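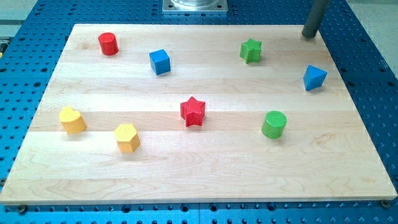

I've been collecting painted wooden shape blocks since my kids outgrew theirs, and this folder is where I finally wrote down what I have and how I sort it. Most of the set came from a toy shop in Prostport, plus a shoebox of extras from Aurora Teixeira (thank you!!). I like laying a few out on a pale board with plenty of grain in it, the way the red cylinder and the green star are here, so the colors don't fight with the background. Solid colors only - red, blue, green, yellow - no stripes, no letters, no stickers.

Home | Files | Notes | Sorting | Contact

# Nillurgate Blocks

Saturday, January 25, 2025
by Celeste Mendes

## What's in here

- `shapes.csv` - one row per block, with shape, color and where it came from
- `layouts.txt` - my little arrangements, written out in plain words
- `paint.txt` - touch-up notes, very messy, sorry

There are 100 rows in `shapes.csv` right now. The longest side is in millimeters and nothing goes over 60, so it all fits in the same drawer.

## How I name things

A cube is `cube`, a cylinder is `cyl`, and a triangular prism is `tri` no matter which way up it's sitting. Stars are `star`. I went back and forth on that last one (Aurora wanted `star5`) but short won.

Color comes second, so you get `cube-blue` or `tri-blue`. If I own two of the same, the second one gets a `-2` on the end.

## Still to do

The yellow rows need checking - I think I typed a few of them twice. And the Sandhu box hasn't been entered at all yet.

Use any of it however you like, just keep my name on the file.

Contact: Celeste Mendes | © 2025 Nillurgate Blocks | Back to top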